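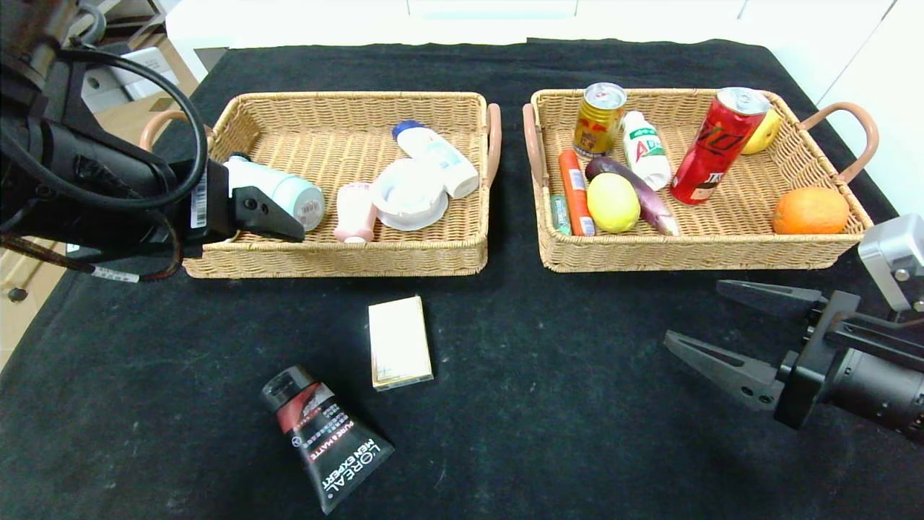
그리퍼 비교: Quezada와 Bollaver 손가락, 어느 쪽이 좋습니까?

작성자: flat_jaw54
안녕하세요. 한국어가 모국어가 아니어서 문장이 어색하면 미리 양해를 부탁드립니다.
저는 양팔로 생활용품과 식품을 바구니 두 개에 나누어 담는 작업을 시험합니다. 손가락 패드를 Quezada 것과 Bollaver 것으로 바꾸어 가면서 각각 114회씩 집기를 했습니다. 제어기는 Flistus이고, 제어 주기는 1,000 Hz입니다. 누운 원통형 병은 두 패드의 결과가 비슷했습니다. 차이는 레몬과 납작한 상자에서 나왔습니다. Bollaver는 레몬을 잘 잡지만 납작한 상자에서는 손가락 끝이 천을 같이 잡습니다.

작성자: 토크부족
패드보다 힘 설정이 문제 같은데요. 힘 제한값을 얼마로 두셨어요?

작성자: flat_jaw54
두 패드 모두 54%입니다. 조건은 같게 했습니다. 손목 카메라는 Fotureo이고, 손가락 안쪽 면에 무늬가 있는 패드가 화면에 같이 보입니다.

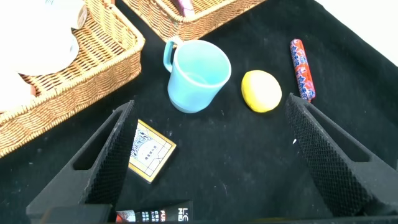 작성자: 회색너트
저는 생각이 다릅니다. 무늬 패드는 처음엔 잘 잡아도 금방 닳아요. 저희는 900회 넘기고 나서 미끄러짐이 확 늘었습니다. 114회로는 수명 얘기를 못 하죠.

작성자: flat_jaw54
말씀이 맞습니다. 수명은 아직 시험하지 않았습니다. 다만 저의 질문은 처음 상태의 잡는 성능에 대한 것입니다.

작성자: 토크부족
닳는 건 갈면 되고, 천을 무는 건 접근 높이를 조금만 올려 보세요. 그래도 물면 그때 패드 탓을 하시고요.

작성자: 회색너트
높이를 올리면 납작한 상자는 아예 놓칩니다. 저라면 손가락 끝부터 얇은 걸로 바꿉니다.

작성자: flat_jaw54
두 분 의견에 감사드립니다. 일요일에 높이를 먼저 바꾸어 보고, 그 다음에 얇은 손가락 끝을 시험하겠습니다. 결과는 이 글에 댓글로 쓰겠습니다.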